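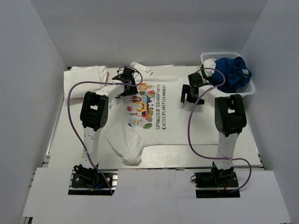

## House Rules for the Folding Cell

Pallavi Joshi asked for a gallery of good practice at the Dullmont bench. I have written the captions, and she has removed the jokes she found.

**The shirt starts messy.** Rule 1. A bunched-up sleeve is a legal starting position. Smoothing it out by hand before you press record is called folding, and we have machines for that.

**Printed shirts are allowed.** SpongeBob SquarePants passed review in October. The rule asks for plain and printed garments in the same batch, and makes no mention of taste.

**Finished to the left, waiting to the right.** Folded things go at the back left corner, the rest in the white basket at the back right. Swap them and you will fold the same shirt until lunch.

**Cables get slack.** Leave a generous loop from gripper to base. Purple is the house color, and the standard (26 pages, mostly mine) declines to say why.

**Hands out.** If either arm is powered, your hands stay outside the white walls. Yes, even to fix a collar. Press stop, wait, then reach.

**Log every attempt.** That includes the ugly ones. We are at 586 out of a planned 4,000, and anyone reporting 100 clean folds in a row will be visited by Pallavi.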